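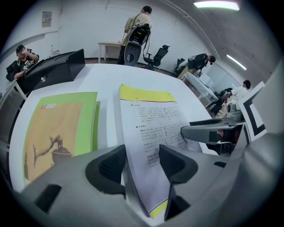
Reading matter on the white table

Rinville Watch and Clock Circle
Minutes of the general meeting, May 31, 2018

Present: Seema Dwivedi (chair), Harish Ahuja, Sunita Nishad, Vivek Mishra (minutes) and 15 other members. Savita Pal sent her apologies and her good wishes from her daughter's house, and we all send ours right back.

Seema opened by thanking everyone for coming out in such miserable rain, and gave a special welcome to the two new faces by the window, who we hope will come again. The minutes of the last meeting were read and approved, after Harish pointed out that his pocket watch is a hunter case and was written down as open face. Corrected, with apologies from me.

Fall show
The Fuluncombe hall is ours for the second weekend in October. The rent has gone up to $475, and there was a good long talk over whether we could still manage it. Harish felt the smaller room upstairs would do us nicely. Sunita reminded him, very kindly, of the stairs and of the longcase clocks. It was agreed to take the main hall again and to charge $20 a table. Vivek will send in the deposit.

Sunita has offered to lend her late father's dress watches, together with the original boxes and the repair book from the old Nishad shop, and there was real pleasure around the room at this. She would like them kept in a locked case. Harish has one with a good key and will bring it down in the van.

Talk on hand-wound movements
Harish then gave us his talk on looking after hand-wound watches, and a lovely talk it was, even if we ran well past the coffee break. He advises winding at the same time each day, stopping when you feel the crown resist, and having the oils looked at before a watch starts losing time. Seema asked about watches that sit in a drawer for years, and Harish said please don't wind them up just to see, take them to somebody first. A discussion of leather straps in hot weather followed and was not settled.

Newsletter
We now mail out 80 copies. Members happy to get theirs by email should tell Vivek. Savita's piece on her Ultside mantel clock was held over for want of space and will go on the front page next time.

Other business
The loupe left behind at the last meeting is still in the tea cupboard. Seema will ask Savita to bring the spare strap tools when she is home.

Meeting closed at 9:15.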